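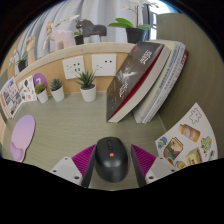
Remote work has made it harder to get a first job in an office, according to Bronisława Nowicki, and the people who feel it most are the ones who never got to sit next to anyone while they learned. Her remarks came at the opening of a new training program in Putley that pays local employers to take on entry-level clerical staff.

The program, run by the staffing firm Jorkon, will place 150 people in payroll, billing and records jobs over the next year. Employers receive $500 a month for each new hire who had been out of work or had never held an office position. Payments stop after 5 months, and the company must then decide whether to keep the worker on at full cost.

Applications opened on February 20, 2021, and the first placements are expected to start in April. Applicants do not need a degree. They must be at least 18, live within the Putley school district lines and complete 2 weeks of paid classroom instruction before they report to an employer.

Two companies have signed on so far. Favitz, which processes claims for dental offices, plans to take the larger share of the first group. Kwiatkowski, a regional freight broker, will hire for its billing department and its night dispatch desk. Both say they have had openings that stayed unfilled since last summer, mostly because applicants lacked experience with the software the jobs require.

Nowicki said the gap between openings and applicants was wider than the local unemployment figures suggest. Many of the jobs lost in Putley over the past year were in restaurants and retail, she said, and the jobs now being posted ask for skills those workers were never asked to learn. She added that wages in the clerical openings were only slightly higher than what the same people had earned before, and that some would turn the jobs down if the hours did not fit with child care.

Jorkon said new hires would work on site for at least the first month. After that, each employer can set its own schedule, including work from home. Equipment for home use must be supplied by the employer and cannot be charged to the worker.

A similar effort in Putley ended early when several employers let trainees go as soon as the payments ran out. Under the new rules, a company that drops more than half of its placements at the end of the subsidy cannot apply for a second group.

Jorkon will accept applications from additional employers through the end of April. Forms are available at its Putley office and on its website.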